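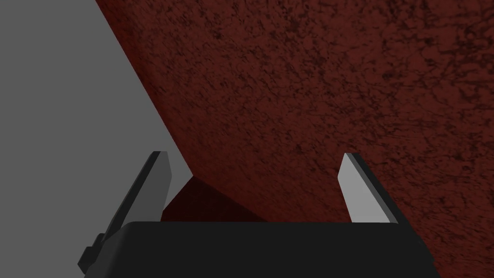 Page last changed: 21 June 2022

I have spent most of my evenings since April comparing two grippers in simulation before I spend any money on a real one. The wrist camera view at the top comes from the runs with the Selteo model. The dark red speckled thing is my test block, or a good part of it, seen from very close. A few people at the Skirkeck meet-up asked what I was doing with all this, so these are my notes.

The two grippers are the Selteo, which has two fingers with angled tips, and the Endent, which has two flat pads and a shorter reach. Both models go on the same arm, with the same camera position and the same controller. I wanted the gripper to be the only thing that changed between runs. That took longer to arrange than the tests did, as the two makers measure their mounting offset from different faces. My first batch with the Endent was wrong by the thickness of the mounting plate and I threw it all away.

The task is dull on purpose. The arm comes in towards the block with the fingers open, stops, closes, lifts and holds. The block starts at a random angle each time. I logged 3529 attempts in all, split evenly apart from one odd run, and I left the computer to get on with it overnight. A batch takes about 30 minutes if I'm not using the machine for anything else.

The mottled texture on the block is there for the camera side of things. I started with a plain red block and the pose estimate wandered badly whenever the view was close, with so little on the surface to hold on to. With the speckle it settles down. The background is still plain grey and I may leave it that way for now, although I know it makes life easier than any real workshop would.

The closest views are where the trouble is. When the block takes up most of the picture there is only one good edge left to work from, plus the crease where the lit side meets the shaded one. The shaded side goes nearly black at the bottom, next to the body of the gripper, which is also nearly black. My edge finder does not like that at all. I tried a second light, low down, and it helped with the shadow but washed out some of the texture. I have gone back to one light and a slower approach.

On gripping alone, I prefer the Selteo. The fingers open wide and the angled tips are easy to find in the camera view because the paler face of the right finger stands out well against the dark red. I use them as a check that the fingers are where the controller says they are. With the Endent the pads sit lower and I lose sight of them sooner.

The Endent holds better once it has hold of something. The flat pads gave me fewer slips on the lift, mostly when the block was taken square on. With the block turned well round, the Selteo was ahead again. I don't fully trust either result, as contact friction in the simulator is a number I picked and kept the same for both. Halving it made the Selteo look much worse and the Endent only a bit worse.

For the controller I have been using Jayawardena, the small open one, with the force limit set low. It is easy to read and easy to break. There are 2 settings that matter for this job — closing speed and how long it waits before deciding it has made contact. The default wait is too short, and it will call a grip finished when one finger has touched and the other has not. I doubled it and most of the false grips went away.

Things still to do: move the camera back a little and see whether the close views improve, run the same set with a rounded object, and sort out the log files, which have two different names for the same joint. I also need to check the finger model on the Endent against the drawing, as I suspect one pad is slightly too thick.

If the camera change works I will probably order the Selteo. The spare fingers are sold separately and I have not found a price for them yet.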